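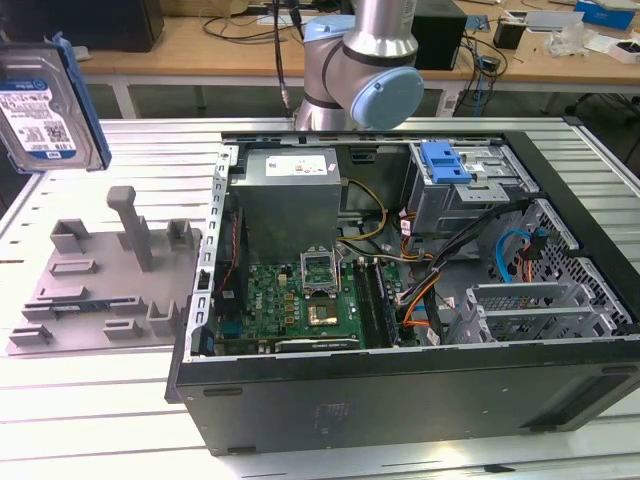
Disassembly cell, open tower on the slatted table with the fixture plate at left.

Grindirar Equipment Planning Group
Minutes, 5/23/22

Minutes of the previous meeting were approved with one change: the bench power strips were charged to the Hunt building account and should not appear under this budget.

1. Disassembly cell, status
The arm is working on desktop towers. Fixtures for drives and small boards are still 3D-printed in house. The group agreed to keep printing them until the part list settles, then get a price for machined plates. The shop has 288 towers in storage for the cell, of which 76 are a chassis type the current fixture plate does not fit. A second plate design is needed before those can be scheduled.

2. Second arm
Two quotes were received, from Ceria and Lirnance. Ceria includes the controller and mounting hardware but charges separately for installation. Lirnance includes installation and training, with a longer delivery time. The quotes do not cover the same items and could not be compared line by line. Both suppliers will be asked to requote against one list: arm, controller, cabling, table mount, installation, first-year service.
There was discussion of leasing. The group did not favor it for the arm but left it open for the gripper, where the model we want may change.
No decision. Carried to the next meeting.

3. Tables and fixtures
A second slatted aluminum table was approved, same type as the one in use, so that fixture plates can be moved between the two. Purchase to go through the regular supplier.
Request for a larger 3D printer was not approved. The present printer is idle most nights and should be used first.

4. Spare parts
Spare fingertips and one spare cable set to be ordered now from the current year's money. Drive caddies will be taken from scrapped towers and not bought. Minimum stock on the shelf is 2 of each printed fixture.

5. Floor space
The Hunt room can take a second cell if the wooden workbench is moved to the far wall. Facilities has asked for a floor plan showing outlets and the guard line before they will schedule the move. The air line does not need to be extended.

6. Budget
There is $269 left in the small tools line, to be spent on the spare fingertips. The second arm goes in the capital request, which is due in December. Installation and service are to be listed as separate lines this time, as last year's request was sent back for combining them.

Actions
Send the common item list to Ceria and Lirnance
Order table and spare cable set
Draw fixture plate for the second chassis type
Floor plan to Facilities

Meeting closed with no other business.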